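The regatta at Iltanell

I've been reading up on the rowing regatta that used to be held on the reservoir at Iltanell, mostly from the club minute book and a box of programs that came to me from Ginevra Marchetti. The first one was a small affair, with six crews and a borrowed starter's bell. Within a few summers it had grown enough for the Verstraete brewery to put up a cup, and the crowd on the eastern bank was put at 800.

The main race was for coxed fours, rowed from the pump house to the jetty and back. In the evening there was a lantern parade of decorated dinghies, judged from the shore. Lieven Baert won that two years running, once with a boat done up as a paddle steamer — the minute book gives his prize as a clock.

The regatta was always held on a Sunday in August, which didn't please everyone. There are several letters in the box complaining about the noise and the colour of the language near the finish. 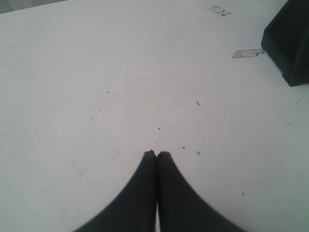

Why did the regatta stop?

The water level was lowered by 60 centimetres for work on the dam wall, and the boats could no longer get in beside the jetty. The club moved its racing to Tosance the next summer and stayed there. The cup went with them, and I'm still trying to find out where it ended up.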